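The Fermented Everything Problem

Every restaurant that opened near me this year has a jar wall. You know the one: shelves up to the ceiling, lit from behind, full of plums and turnips and something gray. The menu then tells you how long each thing has been sitting there. At Unero, the newest of them, my carrot had spent 7 months in brine. It tasted like a salty carrot.

I have nothing against pickles. My grandmother kept a crock going in the cellar from September until the snow melted, and I ate out of it with my fingers. She served it with pork because pork is fatty and cabbage is sour, and that was all the theory she had. What I object to is time being sold as flavor. A long wait can make a thing better. It can also make a thing mushy, and the waiter will describe both in the same low voice.

Vandlow, two streets over, charges $20 for a plate of three ferments and a cracker. I asked what was in the third one and was told it was "a conversation between beet and koji." I would have settled for the word beet. The people at the next table were photographing theirs, and to be fair it was the prettiest thing in the room. 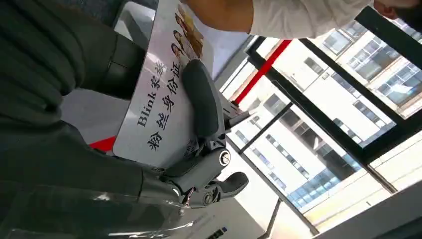 Regulars are what keep these places going, I suspect, more than the food. Once you have joined the Vörös supper list and paid for a season of dinners, you are in no position to say the kimchi dumplings were dull. People like to belong to things, and they like proof of it. A white card with "Blink 家族" printed on it in big black type, and "粉丝身份证" underneath, which is Chinese for fan ID card, at least admits what it is. A supper list is a fan club that calls itself good taste. I was on the Vörös list for a year and I defended a sour custard to my own sister, so I know how this works.

Then there is the health talk. The Pemel jars at my grocery store say "alive" on the lid in bigger letters than they say what vegetable is inside. Maybe they do wonders for my gut. I ate them for 6 weeks and noticed mainly that I was out of jars and short on cash.

Try this at home before you book anything. Shred a cabbage, weigh it, work in two percent of that weight in salt, and press it under its own liquid in a clean jar. Start tasting after a week. It will probably be good, and it will cost you less than the bus ride to Vandlow. Eat it next to a sausage. If you still want the beet conversation after that, go ahead – but order the fries too, they do those very well.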